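Spoke to Marleny Huaranga on Tuesday, before her budget meeting. She buys kit for the Kolurow lab and had 26 minutes. We used 27.

First question was what she's asking for this year. "Grippers. More hand-held grippers, and fingers for them. Not another arm." The arm they have is fine, she says, and it waits for data most of the week. The people collecting the data are the slow part, and they're short of tools.

So the plan is pairs. One person, a gripper in each hand, ordinary household stuff on a table. Baskets, cloths, boxes. "You can't fold much with one hand. We tried for a whole spring." Teófilo Palomino runs the sessions and wrote the wish list, which came back from Huaranga with half of it struck out. They are still on speaking terms.
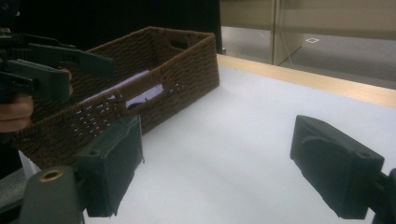 Finger pads are the line she gets asked about most. They wear, and last year they were booked under "sundries", so when the money ran out in June there was nothing to point to. Now they get their own line. She's put in 910 for the year, pads and mounts together, and expects to be argued down. "I'd sooner argue about it now than in June."

Did she get quotes? Two, from Mostby and Ayala. Mostby was cheaper on the bodies but wanted a seperate order for every spare. Ayala bundles spares and takes longer to deliver. She's leaning Ayala – hasn't signed.

What about the props? She laughed. "Props is the cheap bit and it takes more emails than anything." Socorro Taipe buys them out of petty cash and keeps the receipts in an envelope. Huaranga would like a spreadsheet. Taipe would like to be left alone.

Storage next. Plotby shelving, already ordered. Charging too – more sockets along the wall, which comes out of the building budget if Gudrun Petersen agrees, and she hasnt answered yet.

Last one, anything she'd do differently? "Order spares the same day as the tool. Every time. And ask Teófilo what he breaks before I ask him what he wants."

Then her meeting started.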